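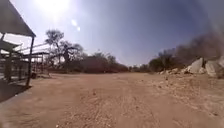
Marking out a shade canopy beside a bar-and-mesh pen

These steps apply to a single-slope canopy on open, sandy ground, with a fenced pen beneath it. Do the marking out before any posts are ordered.

Tools: pegs, string line, tape, spirit level, rake, spade.

1. Clear the footprint
Rake off stones and break up clods. Loose soil on the surface gives a false level, so scrape down to firm ground at each post position.

2. Keep the track free
If vehicles pass alongside, set the front posts at least 2 metres back from the nearest wheel line. Leave rubble and gravel strips where they are unless they fall inside the footprint.

3. Set the corners
Drive 4 pegs and run string between them. Measure both diagonals. If they differ by more than 30 mm, move the rear pegs and measure again.

4. Fix the slope
The lower edge of the roof should face the side that takes the strongest sun. Check this at midday and again late in the afternoon. A layout marked in December should be rechecked in June.

5. Position the pen
Stand the panels inside the string, with the gate clear of the posts. Allow 6 cm between mesh and post for fixings.

Leave the pegs in until the post holes are dug.

Last revised 11 March 2022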